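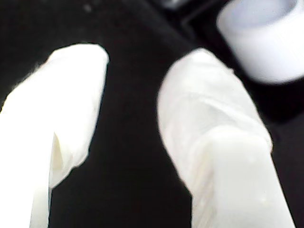
The Case for a Shared Supply Drawer

Opinion, by Halldóra Vestergaard

Public libraries lend books, films and, in many towns, garden tools. Few of them lend the small things a resident needs to finish an ordinary task: a length of tape, a pair of scissors, a stapler that works. It is the view of this writer that they should, and that the Gakora branch is the right place to begin.

The branch serves 2788 cardholders. Many come to print a form, prepare a parcel or help a child complete a school project. At present they must ask at the front desk, where staff keep supplies for their own use and are under no obligation to share them. Some residents do not like to ask. Others are told, politely, that the desk has run out. Neither outcome serves the public well. 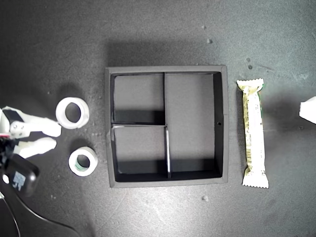 A divided box, two rolls of tape and a wrapped snack bar.

The objection most often raised is cost. Brayden Lemieux, writing in these pages in May, argued that free supplies would vanish within a week and that the branch would be left to refill them without end. His concern deserves a fair answer. The sum proposed is $700 for the first year, to be drawn from the existing program budget. No new fee is requested. Should the money be spent early, the drawer would close until the next budget year, and the public would know why.

There is also the matter of trust. A library already allows a stranger to carry home a costly book on the strength of a plastic card. It would be odd for the same institution to guard its paper clips.
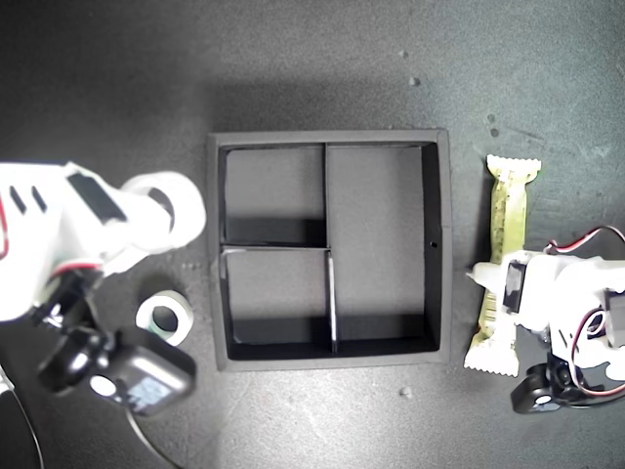 The Yokoyama reading room, which is smaller and has fewer staff, has left pencils and scrap paper on its open tables for four years. Some are lost. The room has continued to supply them and regards the loss as part of the cost of being open, in the same way that it accepts worn carpets and torn magazines.

Certain limits would be proper. Blades and strong glue should remain at the desk. Supplies should be used in the building, except for tape already placed on a parcel. The drawer should be labeled in plain words and set at a height that a person using a wheelchair can reach — a point on which the present cabinets fail.

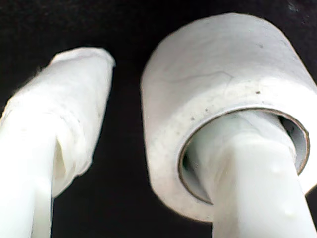
White tape, seen close up.

The library board will take up the matter at its next regular meeting. Residents may send written comments to the branch office before then, and this writer urges them to do so.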